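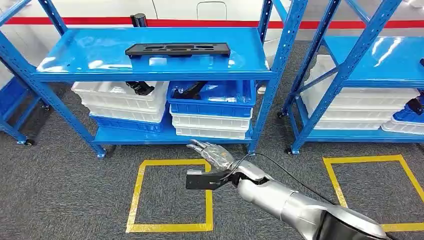
*Slotted blue steel shelving on casters, with ribbed bins on the lower shelf and a yellow-taped square on the carpet.*

**Slotted bin shelving** is a kind of open storage rack built from uprights with rows of punched holes, plus sheet-metal shelves that fasten into them. I've been keeping this entry on the Clendau workshop wiki for a while now, and it's still my favorite one to fuss over (yes, I have a favorite shelving page!).

## Parts

The uprights do most of the work. With holes all the way up, you can set a shelf wherever your bins want it and move it later when you buy taller bins, which you will. Ours in the Messina building came from Minatel as a flat pack, and I put the first one together in 50 minutes with a wrench that was slightly the wrong size. The second took 17.

Casters are optional. I love them for cleaning days, but if your floor slopes even a little, get the locking kind.

## Bins

Ribbed plastic bins in one footprint are the way to go, whatever color you can get them in. Blue and white ones stack on each other just fine, and I like to keep the bin I'm using on top of the pile so I can reach right into it. The catch is the bottom bin. Whatever goes in there gets forgotten, so that's where I put spares. Long or flat things, like a black plastic tray with cut-outs, can ride on the top shelf instead of getting jammed into a bin at an angle.

Label the short side. I labeled 14 bins on the lids once and then stacked them. Lesson learned.

## Floor marking

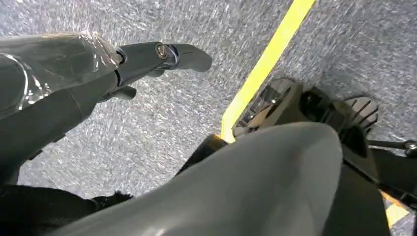
Shelving on wheels drifts, and floor tape is the cheapest way I know to give it a parking spot or to keep a clear patch in front. Pick a color that fights with your floor. Bright yellow on gray speckled carpet is easy to spot even from above, and you can follow a strip all the way down to where it bends. Press the corners and ends hard, and go back over them after vacuuming. Over at Poken they run 2 layers at the corners, which I find lumpy, but they swear by it.

## See also

- Pegboard
- Bin labels
- Casters, locking and plain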